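Notebook, July
Pose tracking for the hand-held pair, second go

Started 9:20. Jaqueline Chávez had already pushed the new Sisay build with the "robust" cube solver and wants it merged before she moves on to the time sync. I said I'd look at it first. The claim in the merge note is that left and right pose are now stable through occlusion. I have read that sentence in three merge notes this year, so I'm writing down what I checked.

Setup as before: one gripper in each hand, a marker cube on each, head camera as the reference view. Sisay finds the tags, solves the cube pose, hands it to Pallico, and Pallico filters it and writes the trajectory. Planning is downstream of all this and believes whatever it gets. That last part is why I'm fussy. A bad pose with a low confidence attached is fine, we drop it. A bad pose with high confidence ends up as a target.

First thing I did was turn off smoothing in Pallico. The plots in the merge note were made with smoothing on, and with smoothing on everything looks great, including last month's build that we threw out. Raw output is a lot less pretty. Right hand, reaching out over the table: mostly good when two faces of the cube are visible. Left hand, held in close to the body: jumps.
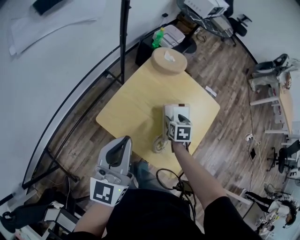
The jumps have the usual shape. When only one face is seen well, the solver has two answers that fit almost equally and it picks between them frame by frame. Old build did this too. New build is supposed to choose the one that agrees with the previous frame. It does, but if the previous frame was the wrong one it hangs on to the wrong one, and the variance goes DOWN the longer it sits there. So we traded flicker, easy to spot and easy to reject, for a long confident mistake. I don't count that as an improvement. Jaqueline does, a bit, because the average error dropped. We argued about averages until coffee.

Numbers, from 78 clips replayed offline through both builds with the same calibration file:

old build: 45 clips with at least one flip, nearly all short
new build: fewer clips with a flip, but 2 of them stay flipped until the end of the clip

Those last ones passed the quality gate with no warning at all. The gate looks at reprojection error, and the wrong answer reprojects nicely. I'd bet the gate has been letting this through for as long as we've had it. Can't prove that without going back over the old recordings, and half of those were saved without raw detections (my fault, I turned it off in spring to save disk).

Things I ruled out, or mostly did:
- Calibration. Redid it, no real change.
- Wrong cube size in the config. Checked the file against calipers. Fine.
- Tag IDs swapped left/right. They were swapped once before and it cost us a day. Not this time.
- Exposure. Not convinced either way. Shorter exposure seemed to help a little but I changed the gain at the same time, so it means nothing. Redo properly.

Tried the Rorkach plugin after lunch, the learned refiner that takes the cube crop and gives a corrected pose. It fixed one of the two stuck clips and put a new jump in a clip that was clean before. No confidence output that I can find, just a pose. Loading it adds about 2 minutes to startup. I know people like it. I'd want to see it beat a plain gravity check from the IMU before I give it a place in the pipeline, and so far there is no such comparison, only the videos on their page.

The gravity check itself: crude version works on the bench. Take the two candidate poses, compare each one's down direction with the IMU, reject if they disagree by too much, and if both are plausible mark the frame as ambiguous and let the filter coast. Not run on the full set yet. Won't help when the two candidates tilt by nearly the same amount, and I don't know how common that is in our data.

4:40. Jaqueline agreed to hold the merge. Conutura get the old build for their replay next week, with flips flagged, and a note in the readme about the gate.

To do:
- gravity check on all clips, smoothing off
- exposure test again, one setting at a time
- log both candidates, always, disk or no disk
- rename the "confidence" field. It's a residual.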